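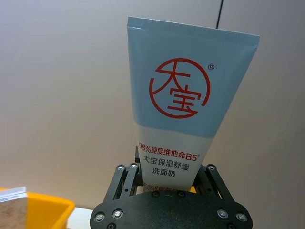
Visit report: Duruten tube filling and packing site, open day, November 2018

The Duruten site fills creams, gels and face washes into squeeze tubes for other companies. It does not own any of the brands it fills. The open day was limited to the filling hall, the incoming goods store and the small test room. The mixing area could be seen through a window only. I went mainly for the tubes, as our own packaging work has moved from bottles to tubes over the past two years.

Incoming goods

Empty tubes arrive with the cap fitted and the far end open. They stand cap down in shallow cartons, open end up, and each carton is lined with a plastic bag to keep out dust. The printing is already on. Duruten buys from two tube makers, Rurker and Enache, and keeps their stock in separate aisles even when the size and print are the same. The reason given was that the wall thickness differs slightly and the sealing settings have to be changed between them.

A carton from each delivery is opened and checked for print position, cap torque and ovality. An oval tube will not drop cleanly into the holder on the line. The site rejects a whole pallet if more than 2 tubes in the sample fail.

Filling

The line we were shown runs at 86 tubes a minute. Tubes are pushed into cup-shaped holders on a turntable and then go through the following stations in order: orientation, cleaning with air, filling, heating, pressing, coding and trimming.

Orientation took up most of the talk. Every tube carries a small dark mark near the open end. A sensor finds the mark and the holder is turned until the front panel faces out. If this is wrong, the crimp closes across the wrong axis and the logo ends up on the edge of the finished tube. The mark is in the strip that is trimmed off, so it does not appear on the product in the store.

The nozzle goes down close to the bottom of the tube and rises as the product goes in. For face wash this matters more than for cream, as a foaming product traps air if it is dropped from a height. The filling level is kept well below the seal area. Any product left on the inside wall there gives a weak seal -- the guide called this the most common fault on the line and had a tray of bad tubes to show it.

Sealing is by hot air on the inside of the tube, followed by cold jaws. The jaws form the flat crimp and press the batch code into it in one stroke. A knife then trims the end square. Tubes are dropped onto a belt and packed cap down into trays by hand.

Print and color

Two-color tubes were discussed at some length. Where a colored area meets a white one, a straight horizontal boundary shows up any error in print height. A diagonal boundary hides a small shift much better, but it has to meet itself at the back of the tube, and any mismatch there is easy to see. Rurker supplies a folder of overlap samples on this point, and it was passed round.

Flat front panels were also covered. A tube is round at the shoulder and flat at the crimp, so the artwork is drawn on a plain rectangle but is seen on a tapered shape. Text near the side edges rolls out of view toward the cap end. Duruten advises customers to keep ingredient text away from the last part of the panel.

Test room

The test room holds a burst tester, a drop rig and a warm cabinet. Filled tubes lie in the cabinet at 104 degrees Fahrenheit and are weighed weekly. There were 137 tubes in it at the time of the visit, according to the log sheet on the door. The minimum order for a trial run is 2,500 tubes, a good part of which goes to setup and testing.

Practical notes

The tour lasts a little under two hours. Hair nets and overshoes are provided, and rings have to come off. Parking is behind the Idum warehouse, with the visitor entrance on the far side of the loading bays. The next open day is planned for July, and the mixing area is expected to be included.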